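Section 4. Recording household examples with the hand-held gripper

Read section 3 first. If the gripper has not been mapped to the room, nothing you record here will be usable, whatever colour the status light is.

4.1 Before you start

The Gatora quick-start card says a new task can be learned from 100 examples. We have not seen that happen outside a tidy bench. For cloth tasks in a lived-in room, plan on roughly 1000 and treat anything less as a trial.

1. Charge the gripper fully. The battery reading is optimistic below the last bar.
2. Open the Irnside recorder and choose the task name from the list. Do not type a new one. Three spellings of "pick up cloth" will be stored as three tasks and you will be the one merging them.
3. Check both fingers open and close freely, then check the screws. A finger that has worked loose still records perfectly well, and the width readings will be wrong all day.
4. Wipe the lens with a dry cloth.

4.2 Recording in a bedroom

1. Stand where you can reach the bed and the cloth without shifting your feet much.
2. Hold the gripper still for six seconds with the fingers nearly closed. The recorder uses this to set its zero.
3. Press the trigger once to begin. Wait for the tone.
4. Move in at an ordinary pace, pick up the cloth, move it to the target and let go.
5. Press the trigger again to end, then step back before you reset the cloth.

Note: Leave the room as people leave it. The older Dilmont set was gathered on smooth sheets with one folded towel in the middle, and models trained on it did very well on smooth sheets with one folded towel in the middle. Creases, clutter on a shelf and a doorway into the next room are all worth having.
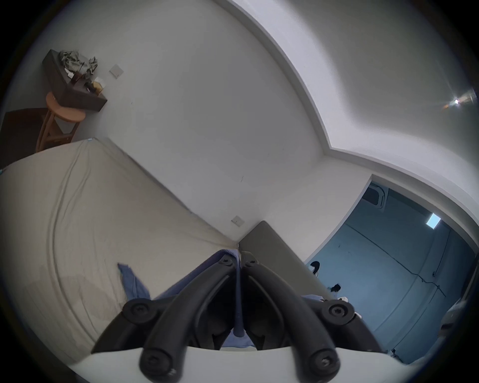

Vary the starting point between examples. People believe they are doing this and mostly they aren't - after 29 or so takes the hand settles into one path and stays there. Come in from the other side of the bed, start higher, start lower, drop the cloth instead of placing it.

Caution: Do not slow down to look careful. The model copies the slowness along with everything else.

4.3 Checking what you have

The recorder marks each example with a green tick. All the tick means is that the file closed properly. It says nothing about whether the cloth was picked up, or whether the tracking drifted halfway through.

1. Play back every tenth example at normal speed.
2. Delete any where your free hand touched the cloth.
3. Keep failed grasps, but move them to the "miss" folder.
4. Upload to the Pisharody server and compare the file count at both ends.

The automatic quality score can be ignored for now. In April it rated a run recorded inside a carry bag above most of our kitchen work, and the update notes since then don't mention a fix.

Last revised 19 June 2025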